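Sculpture Site Inspection Checklist, Winter Festival Grounds, Puvdale
Revision 11
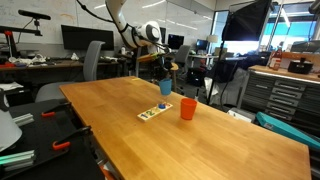

Table with number puzzle board and two plastic cups, one blue, one orange.

Inspector: Asmaa El Khatib
Second signature: Ottar Nyberg
Date of inspection: September 7, 2023
Stage: preseason, dry site, no snow on ground
Site: Kunstead lot, east half

Ratings: OK = meets requirement. C = correct before block fill. N/A = does not apply at this stage.

Section 1. Ground and drainage

1.1 Pavement level within tolerance at each block position. OK
1.2 Drain grates present, seated and clear. C
Comment: Grate at the north curb rocks underfoot. Frame is bent on one side. Replace the frame and recheck with the grate in place.
1.3 Meltwater path does not cross public walkway. C
Comment: Still crosses at the Zilau Street gate. Same finding as in April. A shallow trench drain was proposed then and has not been priced. Temporary rubber ramp is acceptable for one season if it is anchored at both ends.
1.4 Block positions marked and numbered in paint. OK
Comment: Numbers 4 and 5 are faded but readable.

Section 2. Block forms

2.1 Form panels free of cracks, splits and loose facing. C
Comment: Two panels in the second stack have split facing at the lower corner. Tagged red and set aside. Do not patch with screws, the heads catch on the snow when the form is pulled.
2.2 Corner clamps complete, threads clean. OK
2.3 Tie straps within service life, labels readable. C
Comment: Three straps have no label. Discard.
2.4 Internal step-in access available for packing crew. N/A
2.5 Stacked panels stored flat, no stack above shoulder height. OK

Section 3. Snow delivery and packing

3.1 Loader route separated from foot traffic by barrier. C
Comment: 300 feet of barrier is needed on the drawing. The storage shed holds 171 feet. Leopold Danzer to confirm whether the remainder is at the Do yard or was never returned.
3.2 Spotter position marked for each block. OK
3.3 Overhead lines and light poles clear of loader bucket at full height. OK
Comment: Banner cable between the two west poles must be taken down before the loader is on site. It may go back up after the last block is stripped.
3.4 Packing crew briefed on work inside forms. N/A

Section 4. Carving period

4.1 Scaffold base plates and sole boards on hand for all positions. OK
4.2 Scaffold guardrails complete. C
Comment: End rails short for one tower. That tower is limited to the first lift until rails arrive.
4.3 Powered tools prohibited. Notice posted in all team languages. C
Comment: Notice is posted in English only. Ánh Vũ has the Vietnamese text. German and Norwegian are on last year's sheet and can be reused without change.
4.4 Edge tools carried sheathed between tent and block. N/A
4.5 Undercuts and arches reviewed by structural monitor before the top load is thinned. N/A
Comment: Form 4B still asks for this after thinning. The form is wrong. Use the wording here.
4.6 Lighting level adequate for night carving. OK
Comment: Measured at ground level only. Measure again at platform height once scaffold is up.

Section 5. Public viewing

5.1 Rope line set back from sculptures on all open sides. N/A
5.2 Viewing lane wide enough for wheelchairs to pass in both directions. C
Comment: Narrow point beside the generator pad. Move the pad fence in.
5.3 Daily lean check recorded, morning and afternoon. N/A
Comment: Two readings from the same fixed mark. Last season's log has readings from different marks and can't be compared.
5.4 Closure procedure for warm weather posted in site office. OK

Section 6. Electrical and emergency

6.1 Outdoor outlets protected and tested. OK
6.2 Cable ramps at every lane crossing. OK
6.3 Fire lane open, gate key in lockbox. C
Comment: Lockbox holds the old key. Nhi Nghiêm has the new one and will exchange it.
6.4 First aid tent location shown on site map. OK
6.5 Site map matches actual layout. C
Comment: Map shows the tool tent on the south side. It moved two seasons ago.

Open items carried forward: 1.2, 1.3, 2.1, 2.3, 3.1, 4.2, 4.3, 5.2, 6.3, 6.5
Work order for items 1.2 and 1.3: 2595
Block fill may not begin at any position while 1.2, 2.1 or 3.1 remains open.
Next inspection: forms erected, before first snow delivery.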